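Notes from the Ladside Amphibian Count

Posted in Field Notes

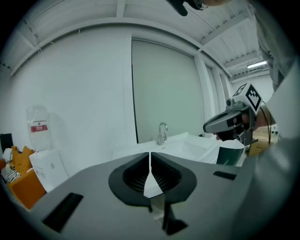

Two hand-held grippers, one gray with black finger pads, near a white countertop.

The spring salamander count at Ladside closed in the last week of April, and the results have now been checked against the paper sheets. Over the course of the season, observers recorded 3,281 individual amphibians at 22 vernal pools. Spotted salamanders made up the largest share, followed by wood frogs and a smaller number of eastern newts. I have taken part in this count for several years and wish to set down a few observations while the season is still fresh.

The first significant movement came later than in previous years. Snow remained on the north-facing slopes well into March, and the pools above the Tindunholm road held ice for longer than the lower ones. When the first warm rain arrived, it began shortly after 8 p.m. and continued past midnight. Hiyori Arai and I were assigned to the road crossing that night and recorded 576 animals before the rain stopped. Most were male spotted salamanders moving downhill toward the large pool, with females appearing in greater numbers on the second wet night.

Egg mass surveys followed. Observers walked the full edge of each pool and then waded a fixed line across the center wherever depth allowed. Fumiko Takagi, who supervised this part of the work, asked that each pool be counted independently by two people and that the higher and lower figures both be kept. The two figures were close at most sites. They differed considerably at Pool 9, where fallen branches made it difficult to separate one cluster of egg masses from the next.

One matter of concern is the condition of the shallow pools along the eastern boundary. Three of them dried completely last summer before the larvae could have left the water, and one held only a few inches at the end of this year's count. Zyanya Tovar has placed depth stakes in all of the eastern pools and will read them through August. It would be premature to draw conclusions from a single dry year -- the pools have failed before and recovered -- but the readings will be useful when the drainage plan for the adjoining Hirano tract comes up for review.

The road crossing also deserves attention. We recorded 52 animals killed by vehicles, nearly all of them on the curve below the old mill. The temporary closure was in effect on only two of the four main movement nights, as the forecast on the others did not meet the threshold set by the township. I would support a lower threshold. Yuzuki Hoshino has drafted a letter on this subject, and residents who use the road at night are encouraged to read it before the June meeting.

Observers are reminded to disinfect boots and nets between sites, including sites that lie within sight of one another. Waders borrowed this spring should be returned clean and dry to the shed at the Ladside entrance. Two pairs in the larger sizes are still outstanding.

Larval surveys begin next month and will continue until the pools are dry or the last juveniles have left. Itsuki Nakajima is preparing the schedule and would like to hear from anyone able to take an early morning shift.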